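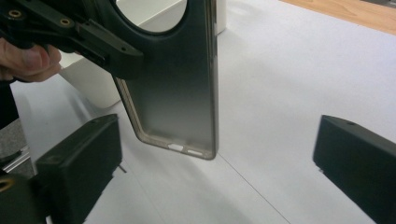 A see-through grey phone case. The pale gaps along the bottom edge are the port cutouts.

What a phone case does

A phone case is a thin shell that fits round the back and sides of a phone. It protects the phone when it is dropped or scratched. Many cases are made in one piece.

Why it bends

Clear, bendy cases are often made from a plastic called TPU. The letters stand for thermoplastic polyurethane. "Thermoplastic" means that the material goes soft when it is heated and firm when it cools. In the factory, small pellets of plastic are melted and pushed into a metal mould. The space inside the mould is the shape of the case.

Other cases are made from polycarbonate, a harder plastic. It keeps its shape well but does not stretch much.

See-through and smoky

A material that lets light straight through is transparent. Window glass is transparent. A material that lets some light through but blurs what is behind it is translucent. Tracing paper is translucent. A smoky case has a little dark colouring mixed into the plastic. Where the plastic is thicker, as it often is at the rim, light has further to travel and the colour looks darker.

The rim

The rim curves round the sides of the phone and holds it in. On many cases it stands slightly higher than the screen. If the phone is put face down on a flat table, the rim touches the table and the glass does not.

The openings

An opening in a case is called a cutout. A cutout for the charging port has to be wider than the port itself, so that the plug can go in. Small openings may also let sound out of a speaker or into a microphone. A large opening in the back is usually for the camera.

Words to know
Mould: a hollow shape that melted material is pushed into.
Port: a socket for a plug.

Comments

Sadia Cheema: We used this in class on Saturday club. The tracing paper comparison worked well.

Daranee Rungrueang: Why do clear cases go yellow?

Iqra Mirani: Sunlight and heat change the plastic slowly. Mine took one summer.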